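About Nitton

Nitton supplies, fits and looks after hard floors for workshops, schools and small production sites. We were set up in a rented unit with one grinder and one van, and the work has stayed close to what it was then: measure the slab, prepare it, lay the finish, come back and maintain it. The company now works from a single building with 2000 square feet of storage and a test floor at the rear.

Jaxon MacDonald runs the technical side. He trained as a concrete finisher and still does most of the site surveys himself. Quotes are written by the person who did the survey, and the same person is on site the first morning.

What we do

Most of our jobs fall under surface preparation, coating or repair. Preparation covers grinding, crack filling and moisture testing. Coating covers two systems, which we list under our own names: Korletey, a thin sealer for light foot traffic, and Lirnow, a thicker build for areas with carts, benches and rolling equipment. Repair is mostly joints and edges. A joint that has lost its filler will chip along both sides, and the chipping spreads faster under small hard wheels than under large soft ones.

We don't install carpet or solid wood. We can remove both.

How we test

Every batch of Korletey and Lirnow is poured as a sample panel before it goes to a customer. Panels cure for 16 days, then go through abrasion, point load and cleaning. Point load matters most to customers with equipment that stands or rests on the floor, where the weight sits on a few small contact areas. For each panel we record the load, the contact area and the depth of any mark left after one hour. Panels that fail are kept and labeled with the reason.

The test floor itself is in daily use. Equipment is set up on it and moved over it, and it is cleaned on the same schedule we give to customers. The panel log has 3427 entries so far, including the early ones on paper, which have been typed in.

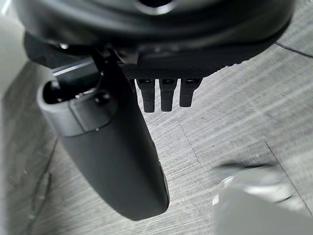 Equipment above floor level, with a dark grey gripper finger in front and three short black prongs behind.

Clearance is part of the survey. We ask for the lowest point of anything that travels over the floor, because a raised joint cover or a patch left proud of the slab can catch it. Our limit for a finished joint is flush or slightly below. Customers who can't supply the figure can have it measured during the visit.

Where we work

We cover the Wandden area and sites within 40 miles of it. Larger floors are split into sections so that part of the building stays open. Coating is normally done in the evening, with the section closed overnight – longer in cold buildings, where cure time goes up.

Maintenance visits are booked by the quarter. The April round fills first, so existing customers are contacted ahead of it.

Visiting

The test floor is open to customers on Wednesday afternoons, by appointment. Bring a drawing of the area if you have one, with the position of drains and doorways marked. Flat closed shoes are required.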